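Interior Lighting, Unit 4: Surfaces and Reflected Light
Instructor: Nisreen Saliba
Handout for section 11

Reading before class: chapter 14, up to the worked problems. Bring the light meter you signed out.

Reflectance

Reflectance is the share of incoming light that a surface sends back. A white ceiling may return most of it. A black countertop returns very little. When you plan a room, write down a reflectance value for the ceiling, walls, floor and main work surface before you choose any fixtures. Changing the paint later means redoing the calculation.

Matte and gloss

A matte surface scatters light in many directions, so it looks much the same from wherever you stand. A glossy surface sends most of its reflected light one way. Glossy desktops under a bare lamp cause glare, and people move their chairs to get away from it.

Dark surfaces

Dark finishes hide detail. Joints, tile lines and small changes in level are hard to pick out when the surface and the gaps are close in tone. Extra light helps, but the angle matters too. Light from the side brings out edges that light from straight overhead leaves flat. A very dark tabletop with a grid of squares can read as one plain area, with the lines only faintly showing.
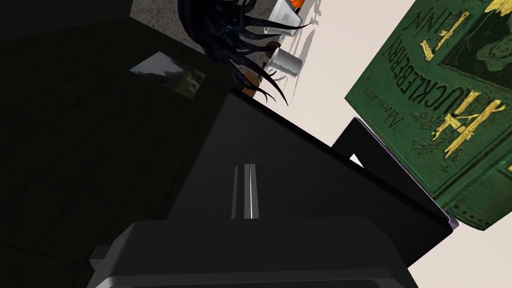

Exercise for next class

1. Measure the light falling on a desk and the light coming back from it. Divide the second by the first.
2. Repeat with a sheet of white paper on the desk, then with black card.
3. Record all readings in the table on page 17 of the workbook.

Work in pairs. Mostafa Mansour has the spare meters in room 177. Late work goes to Widad Tannous at the department office.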